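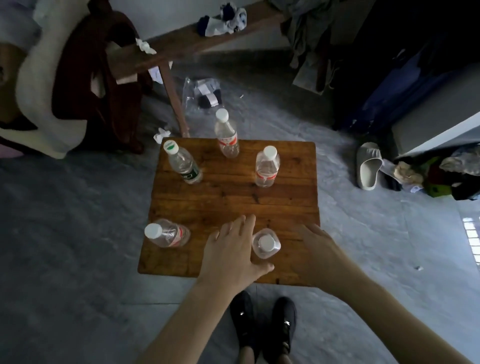 Two-arm bottle cell: handover drops after pad change

Forum > Cells and fixtures > Maintenance

greyduct
Juvonon two-arm cell, parallel grippers, head camera looking down between the arms. Task is water bottles in mixed poses: pick with the left, rotate upright if it's lying down, hand over to the right, place. The right arm comes in under the base and takes the weight before the left lets go.
I replaced all 4 finger pads with the Butska ribbed silicone type at the end of the last run. The old ones had done 4,000 cycles and were glazed. Picks are fine. Drops at the handover are up, nearly all on full bottles. The left opens, the bottle tips away from the camera and the right closes on nothing.
Force limits, speeds and policy checkpoint haven't been touched. Tool offsets are as they were before the change. Where would you start?

pallet_jack
Tool offsets. New pads are thicker than worn ones, so your grip centre has moved even though the number in the table hasn't. Re-teach both TCPs with the pads on and torqued.

greyduct
Did the TCPs this morning. The left was out by less than I expected and the right hardly at all. Drop rate improved a bit, but it's still well above where it was on the old pads.

torquespec
I wouldn't have started with offsets. Thin-wall PET has almost no stiffness at the shoulder once the cap is on and the bottle is full. A glazed pad slides slightly as the right arm comes up and lets the bottle settle on its base. A fresh ribbed pad holds, so the bottle is still hanging at whatever angle it was picked at. Then the left opens and it swings.
Check the base angle just before release. If it's off vertical, the pads are doing what they're supposed to and your release condition is wrong.

pallet_jack
That assumes the pick angle is bad, and a bad pick angle comes from the offsets or the camera. You're tuning around the fault.

torquespec
The pick angle varies with the starting pose. The bottles are in mixed poses by design and no amount of re-teaching will change that.

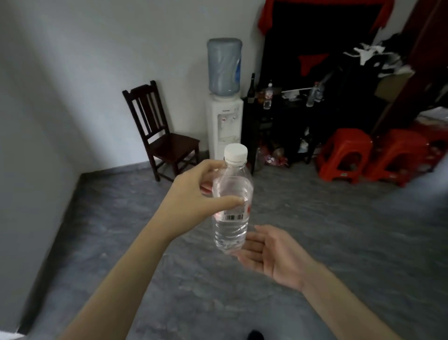

The grip should be high, near the shoulder, with the support underneath before anything opens. Have the left wrist go compliant in roll and pitch once the right reports contact, wait for the load to transfer, then open. On the Juvonon controller that's the soft wrist flag plus a force threshold on the right. Leave the threshold on the left alone.

greyduct
Base angle logged. On the bad ones it's off vertical in every case. On the good ones it's mostly within tolerance, with a few that probably got away with it. So both of you have something, but the release condition looks like the larger part.

lowbay
What's the policy trained on? If the demos were all done with the old pads it may have learned to lean on the slip.

greyduct
900 teleop episodes on this cell, all with the old pads. There's also a set of bare-hand demos from a head camera, same bottles, used for pre-training only. In the hand demos the support palm is already open under the base while the other hand still has the bottle. The teleop ones are lazier about that. The operator tends to bring the right arm in late.

lowbay
Then I'd weed out the late ones before changing any controller flags. A compliance setting can hide a data problem for months.

torquespec
Disagree on the order. The flag takes a minute to set and can be backed out. Re-cutting the data and retraining ties the cell up. Set the flag, run it, look at the drops, then decide about the data.

pallet_jack
While it's stopped, check the camera mount too. We run the same layout at Drenska and our Chuang bracket walks on its dowels whenever someone leans on the mast during a pad change. Clear bottles give poor depth as it is, and a small tilt goes straight into the pick pose. Our routine after pads:
- wipe fingers with isopropyl, let dry
- fit pads, torque in two passes
- re-teach both TCPs
- camera check against the board, 3 poses
- slow run, full bottles only

greyduct
Camera check done at 3 poses. It had moved. Small, but in the same direction as the left offset error, so I've re-seated the bracket and marked it with paint pen.
The soft wrist flag is on with the force threshold on the right arm. First slow run on full bottles had one drop, a side-lying bottle picked too low on the body. Empties are now a bit slow to release because they never reach the threshold and the release falls through to the timeout.

torquespec
Use two thresholds. Take the weight from the left wrist sensor after lift and pick the threshold from that.

pallet_jack
Or leave the timeout and shorten it. Empties don't swing much.

greyduct
Going with the shorter timeout for now. I'll put the weight branch in at the next pad change and sort the teleop episodes by support arm arrival in the meantime. Will post the drop log when there's a full pad life on it.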